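Subject: Re: [benchwork] Paper or vinyl for covering the big table?
From: Cauã Holanda
To: benchwork list

Hello Cinzia, hello all,

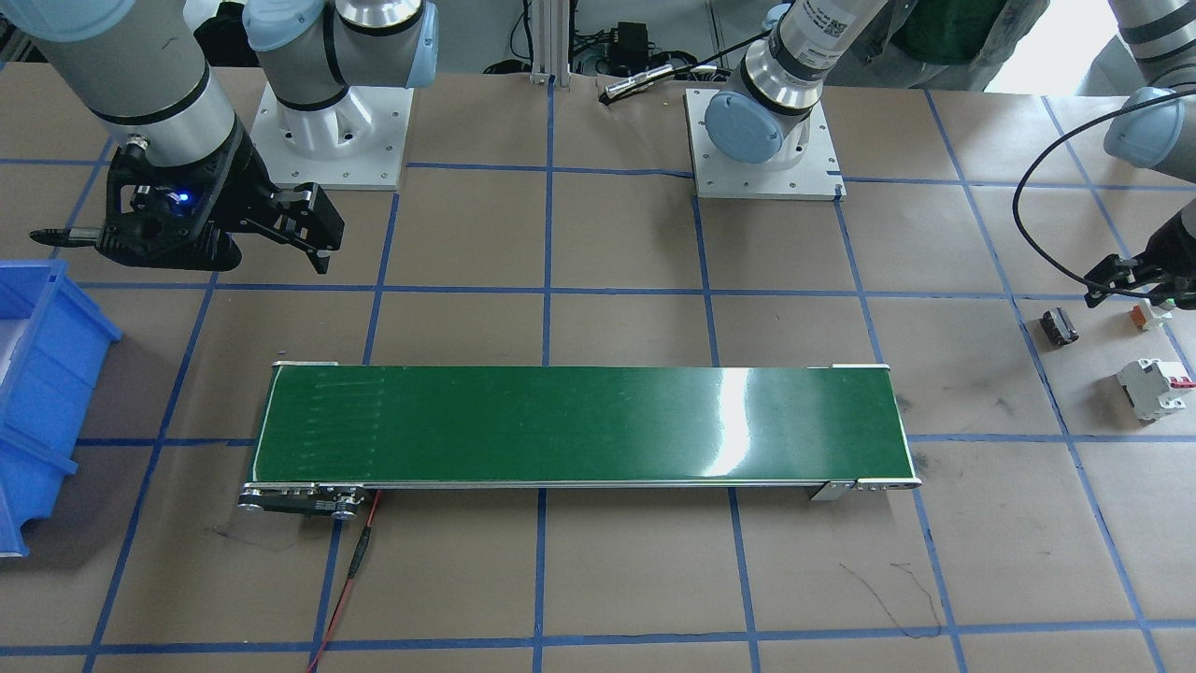
Our table in May: brown kraft paper, blue tape, belt in the middle.

Cinzia Dal Bello wrote:
> We are thinking to cover our table at Brarden with paper, but Ottavio
> says it will tear in one week. How do you fix yours, and do you
> draw the squares or tape them? Also, does the conveyor not slide?

I answer in order.

The paper is ordinary kraft from a roll. We change it every 7 weeks, usually on a Friday, and one roll cost us 20 dollars. It tears first at the front, where people lean with their elbows. Vinyl is stronger, but I found the glare from the lamps tiring. The green belt already shines enough for me.

For the squares we use blue tape in both directions. I tried pencil before and after a few days I could not see the lines any more. Please put down all the long strips first, then the short ones, and press the crossings well with your thumb. When a corner lifts, replace the whole strip.

The conveyor did slide in the beginning, so Ettore put four rubber pads under it. I recommend also to tape the motor wire to the paper. Ours still runs free across the front, and my sleeve has caught it twice.

If Ottavio wants to try before buying, I can post him a few metres of our paper.

Kind regards,
Cauã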